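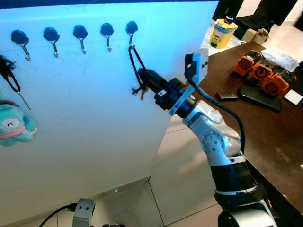 Teaching the planner to wait: a talk with the software lead at Jornora

The software lead at Jornora writes the planning code for the arm, and when I visited in August the task of the month was keys on hooks. Five hooks in a row, one gripper, one fob with its cord.

"People think the grasp is the difficult part," the lead told me. "For us it is the cord. The fob is rigid, so the planner knows where it is. The loop of the cord has its own opinion."

The first version planned the whole movement at once, from the table to the hook. It made 516 attempts and succeeded in 325 of them. I asked what was wrong with the rest.

"Mostly timing. The arm arrived, the loop was still swinging, and we were already lowering. Now the planner stops before the hook and asks the wrist camera again. Only when the loop is stable for 67 milliseconds does it continue."

This check lives in a small module called Prerholm, which the team also uses to replay failed runs. The lead showed me the log viewer, where each replan is a grey line and each aborted one is red. There were 3,980 lines in the file we opened, and we scrolled for quite a while.

What comes next? "Choosing the hook by itself. At present I type the number, and my colour labels for the hooks are a mess. I would like to fix that before we touch anything else."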